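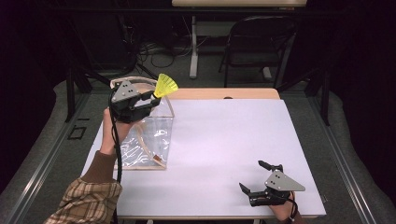
Folded Paper Lantern Garland

Makes one garland of 6 lanterns, 75 inches long.

Materials
Construction paper, 6 sheets
Cotton string, 75 inches plus 18 inches for tying
Ruler, pencil, scissors
Glue stick
Stapler

1. Cut a strip one inch wide from the short end of each sheet. Set the strips aside for handles.

2. Fold each sheet in half the long way. Crease it with the edge of the ruler.

3. Draw a pencil line one inch in from the open edge, opposite the fold. This is the stop line.

4. Cut from the fold up to the stop line. Space the cuts half an inch apart. Do not cut past the line or the rim will tear when the lantern is rolled.

5. Unfold the sheet and turn it so the pencil line faces in. Roll it into a tube with the slits running up and down. Overlap the short edges by half an inch and glue. Hold the seam for 30 seconds.

6. Press down lightly on the top rim until the middle bows out.

7. Staple one end of a handle strip inside the top rim. Staple the other end straight across from it. Glue works here too, but it needs 30 minutes before the lantern can hang.

8. Thread the string through all the handles. Start 6 inches from one end and leave a foot between lanterns. Knot the string once around each handle - a loose knot is easier to move later.

9. Cut the extra string in half and tie one piece to each end of the garland.

Variation from Lindalva Lopes: use tissue paper for a second tube, slightly narrower and with no slits, and slide it inside before step 7. Light colors show through best.

Store flat. Press each lantern along its original fold and stack them with the string on top.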